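Início > Livros > Gestão e empresas

Etiquetas: resenha, sucessão, empresas familiares, indústria

A cadeira do engenheiro: resenha de um livro sobre a sucessão na Zidberg

Histórias de empresas familiares costumam ser encomendadas pela própria família, e lê-se isso logo no prefácio. A da Zidberg foi escrita de fora, por uma jornalista que cobriu a fabricante de bombas e válvulas durante boa parte da carreira e que, pelo que conta, só teve acesso aos arquivos depois que o antigo presidente já tinha deixado o cargo. O resultado é um livro seco, bem documentado, com um terço inicial lento e um miolo que vale o preço.

O assunto é a passagem de comando. A Zidberg cresceu sob um único executivo, um engenheiro contratado para cuidar de uma fundição deficitária e que acabou presidindo o grupo por 17 anos. Ele não era da família. O livro o chama quase sempre de "o engenheiro", que era como o tratavam na fábrica, e a escolha funciona bem: o leitor acompanha o cargo tanto quanto o homem. Quando ele avisou ao conselho que sairia, não havia substituto pronto. Havia dois diretores que se detestavam, uma sobrinha do fundador recém-chegada de um banco e uma dívida que vencia em parcelas curtas.

Os cinco primeiros capítulos tratam da fundação da empresa, da compra do terreno, das primeiras encomendas da marinha mercante. São corretos e um pouco burocráticos. Quem já leu qualquer história industrial escandinava vai reconhecer o roteiro: o fundador severo, a greve, o incêndio no galpão, a reconstrução. Eu teria cortado pela metade. Há uma descrição de seis páginas sobre o processo de modelagem em areia que só interessa a quem trabalhou com isso, e mesmo esse leitor vai notar que a autora confunde macho com molde em dois trechos.

A partir do sexto capítulo o livro muda de ritmo. A autora teve acesso às atas do conselho e as usa com critério. Cita pouco e resume bem, sempre indicando quando uma versão dos fatos depende da memória de uma só pessoa. A reunião em que se discutiu a venda da divisão de válvulas à Åberg ocupa um capítulo inteiro, e é o melhor do volume. O conselho tinha em mãos uma oferta em dinheiro e uma contraproposta em ações. O engenheiro queria o dinheiro. A família queria as ações, por acreditar que isso manteria o sobrenome ligado ao negócio. O livro mostra, com as planilhas da época reproduzidas em apêndice, que os dois lados trabalhavam com projeções de demanda otimistas e que a diferença entre elas era menor do que todos diziam em voz alta.

Os números aparecem sem alarde. No começo da gestão, o grupo empregava 3.000 pessoas; na saída do engenheiro, 2.655, com faturamento bem maior. A autora não faz disso um elogio nem uma acusação. Registra que os cortes se concentraram na fundição, que parte dos demitidos foi absorvida por fornecedores e que outra parte não foi, e dedica algumas páginas a conversas com quem ficou de fora. São depoimentos curtos, sem sentimentalismo. Um antigo moldador diz que preferia ter sabido antes. Essa frase, que ela deixa sozinha no fim de uma seção, explica melhor o período do que as páginas de análise que vêm depois.

A parte sobre a aquisição da Skillo, empresa de software de manutenção, é a mais discutível. A tese do livro é que a compra foi acertada e apenas mal integrada. Pode ser. Mas os dados do próprio apêndice sugerem que o preço já vinha inflado por uma disputa com outro comprador, e que o conselho aprovou a operação com um relatório de auditoria incompleto. A autora menciona o relatório numa nota de rodapé. Merecia o corpo do texto. É o único momento em que tive a impressão de que a proximidade com as fontes pesou, e talvez não por acaso é o capítulo com mais entrevistas concedidas sob reserva.

Também fica sem resposta a questão da remuneração. O livro informa que o presidente recebia parte do salário em opções, mas não diz quanto, nem em que condições podia exercê-las. Numa obra que passa tantas páginas discutindo se ele agia como dono ou como empregado, a ausência incomoda. Se os documentos não estavam disponíveis, bastava dizer.

A sobrinha, que assumiria a presidência do conselho, é a personagem mais bem construída. Chega tarde à história, já na segunda metade, e aprende depressa. Há uma passagem em que ela e o engenheiro percorrem a fábrica de Bavus, de manhã cedo, e ele vai apontando o que compraria e o que venderia se tivesse mais um mandato. Ela anota tudo num caderno e depois, segundo conta, faz o contrário em quase metade dos casos. A relação entre os dois é tratada com sobriedade. Não se fala em pai adotivo nem em discípula, vocabulário que esse tipo de livro adora. Fala-se em almoços longos, em telefonemas atendidos fora de hora e numa discordância séria sobre a dívida, que durou meses e que nenhum dos dois considera resolvida.

O sucessor do engenheiro, promovido de dentro, recebe menos atenção. A autora o entrevistou uma vez. Ele aparece como gestor competente, cuidadoso com o caixa, sem o gosto do antecessor por compras e vendas. O último capítulo acompanha seus primeiros meses e para antes de qualquer resultado que permita julgar. É uma decisão honesta, embora deixe o livro com um final meio suspenso. O plano de automação da linha de montagem, aprovado em janeiro, é tratado em poucas páginas e sem custos detalhados, o que é pena, porque foi a primeira decisão grande tomada sem o engenheiro na sala.

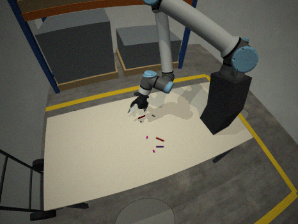 Randi Wallin

Sobre a edição. O volume é em capa dura, com papel bom e margens largas o suficiente para anotar. O índice remissivo funciona, coisa rara em livros de negócios, e separa as menções às pessoas das menções aos cargos. As tabelas do apêndice foram impressas em corpo pequeno demais; precisei de boa luz para ler as notas da dívida por vencimento. O caderno de fotos é fraco, quase todo feito de retratos de conselho, e as legendas não informam datas. Há erros de revisão a partir do capítulo nove, nada grave, mas frequentes o bastante para distrair.

A tradução é fluente. O tradutor optou por manter em inglês alguns termos financeiros que têm equivalente corrente em português, como "covenant" e "spin-off", e explica a escolha numa nota inicial. Não me convenceu no primeiro caso: "cláusula restritiva" daria conta e pouparia o leitor que não é do ramo. As conversões de moeda foram feitas pela média de cada ano, com a tabela no fim, e isso facilita bastante a comparação entre os capítulos.

Quem deve ler. Conselheiros e sócios de empresas familiares vão tirar proveito do miolo, sobretudo dos capítulos sobre a Åberg e sobre a escolha do sucessor. Estudantes de administração encontram ali um caso completo, com documentos suficientes para discordar da autora. Para quem procura uma biografia do engenheiro, o livro decepciona: sabe-se pouco da vida dele fora da empresa, e o que se sabe vem de terceiros. Ele respondeu às perguntas por escrito, em respostas curtas, e recusou as que tratavam da família.

Minha sugestão de leitura é começar pelo sexto capítulo, ir até o fim e voltar depois ao início, se sobrar curiosidade pela fundição. Perde-se pouco. As poucas referências aos primeiros capítulos são retomadas em nota, e a cronologia na abertura resolve o resto.

Dou nota 4 de 5. O ponto que falta fica entre o capítulo da Skillo e o silêncio sobre a remuneração. A editora anuncia uma segunda edição com posfácio sobre os resultados do novo presidente; quem não tem pressa pode esperar por ela, principalmente se as tabelas vierem num corpo maior.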